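Hi all - quick November update from the Lelstead linens project. Your grant from Toller has now covered over 700 cloths sorted and folded, and we're down to the last 4 boxes! The two-tone ones have been my favorite (and the slowest, I keep flipping them to decide which side should face out).

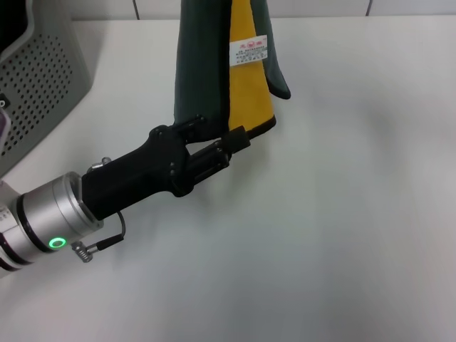
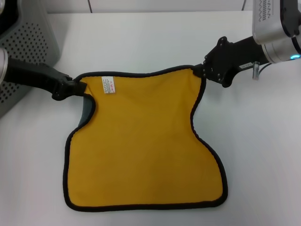
Yellow and green cloth on the white table, Lelstead

Next up is labeling the shelves. I'd like to start Wednesday if the Henare bins show up - we still have $1,133 left for those.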